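Frequently Asked Questions: Handheld Gripper Sessions in Homes
Dremau Home Recording Standard

Who must follow this standard?
All operators who record household tasks with handheld grippers for Dremau, including those placed through Agbayani.

How many recordings may one operator submit?
The limit is 404 per month. Recordings above the limit are held for the next month.

May furniture be moved?
No. Rugs, sofas and cabinets stay as the resident keeps them. Cables may remain on the floor - the operator must know where they lie before starting.

How should glass doors be handled?
Both grippers stay in use until the door is at rest. Contact is made on the door's edge or handle, never in the middle of the pane. 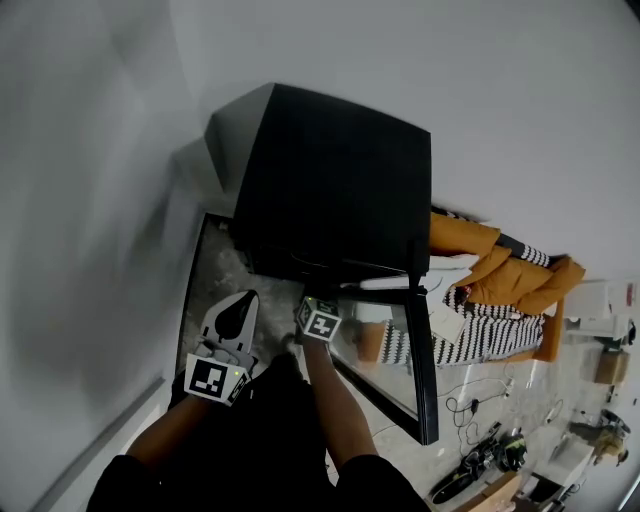
Lilibeth Macaraeg asks whether a door that sticks may be freed by hand. It may, but the recording must then be stopped and marked as incomplete.

Who approves exceptions?
Requests go to Mariama Amissah in writing before the session.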